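Wotunier Roadside Emergency Kit: a year in the back of the ute

I bought the Wotunier kit last November, after a neighbour of mine, Farah Liew, went off the highway in the rain and sat in her car for most of an hour before anybody stopped. She was bruised and cold and otherwise fine. What she had in the boot was a jack, a beach towel and an empty water bottle. When I checked my own vehicle that night I found much the same, minus the towel.

I've now carried the kit for a year, used parts of it twice for real, and replaced a few things in it. This is what I think of it.

What you get

The kit comes in a red zip bag a bit bigger than a lunch esky. Inside are a seatbelt cutter and window punch in one tool, a folding warning triangle, a hi-vis vest, a torch, a foil blanket, a tow strap, jumper leads, a pair of work gloves and a small first aid pouch. There's also a printed card with space to write your name, your medications and a phone number for next of kin. I filled mine in and put it in the glovebox, where a paramedic is more likely to look.

The bag has Velcro strips on the bottom that are meant to grip the carpet. They do in my wife's hatchback. In the ute there's a rubber mat behind the seats and the bag slid about until I tied it down. If it's loose in the cabin, tie yours down as well. A bag that weight will hurt if it comes forward in a crash.

The cutter and punch

This is the part I care about most, so I tested it properly. Kieran Mulligan runs a wrecking yard out past Dolan and let me have a go at a sedan that was due for the crusher. The blade went through the seatbelt in one pull when I held the belt tight and cut on an angle. Straight across took three or four goes. The belt needs to be under tension, and if you're hanging in it, it will be.

The window punch is spring-loaded. You push it against the glass near a corner and it fires. It broke a rear side window first time. It did nothing at all to the front side window, which Kieran told me was laminated. A lot of newer cars have laminated glass in the front doors and no punch of this kind will get you through it. Find out which windows in your car are tempered. There's usually a small marking in the corner of the glass. The card in the kit doesn't mention this and it should.

The tool comes with a plastic holder that sticks to the dash or the console. The adhesive let go in the first hot week. I used two screws instead and it hasn't moved. Don't leave the tool in the bag in the back. If you need it, you won't be able to get to the back.

Triangle, vest and torch

The triangle is fine. It unfolds easily and the feet are weighted, although a passing road train knocked it flat when I stopped to change a tyre near Gasier. I put it back up with a rock on each foot. I'd like to see two in the kit instead of one, so you can mark a crest or a bend from both sides.

The vest is one size and I'm not a small man. It closes, just. My brother-in-law Diarmuid Kinsella is bigger again and wore it open.

The torch claims 1000 lumens on the packaging. I've no way of measuring that and I doubt it. It's bright enough to light up a fence line on the other side of the road, and on the low setting it lasted a full night in my shed with some left in the morning. The switch is recessed, which makes it awkward with gloves on. I store it with the batteries out and taped to the side.

First aid pouch

The weakest part of the kit. There are a lot of small adhesive strips, two thin bandages, some wipes and a pair of scissors that struggled with a T-shirt. After a crash you want wide compression bandages, large dressings, a few pairs of gloves that fit, and shears.

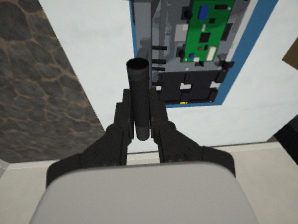 I asked Róisín Mac Mathúna about it. She has been an ambulance officer for 21 years and teaches the first aid course at our local hall. She tipped the pouch out on the table, kept the wipes and one of the bandages, and wrote me a list for the rest. It cost me less than a carton of beer to fill. She also told me to throw in a second foil blanket, as there is rarely just one person in the car, and people who are hurt get cold quickly even on a mild day.

Jumper leads and tow strap

The leads are short. They reached between two cars parked nose to nose and wouldn't reach when one was side-on in a carport. They started a flat four-cylinder without trouble. I wouldn't expect them to turn over a big diesel.

I haven't used the tow strap for anything serious. It's rated for an ordinary car, and the hooks look light to me. I carry my own.

How it compares

The other one I looked at was the Cinance kit, which sells for roughly the same money. It has a better first aid pouch and a reflective strip down both sides of the bag. The cutter and the punch are separate tools, though, and the punch is the hammer type. Swinging a hammer in a tight cabin, maybe upside down and with one good arm, doesn't appeal to me. If you already own a decent cutter, the Cinance is the better buy.

Good: cutter works, punch works on tempered glass, triangle is solid, torch is bright, bag has held up to dust and one wet winter.

Not so good: poor first aid pouch, dash holder falls off in the heat, short leads, no advice about laminated glass.

I'd give it 3 and a half out of five as it comes, and a bit over four once you've fixed the first aid side. I've since bought another for my daughter's car. Her holder went on with screws from day one.

Update: a reader asked about spare blades for the cutter. Wotunier doesn't sell them. You have to replace the whole tool, so don't use it for opening boxes.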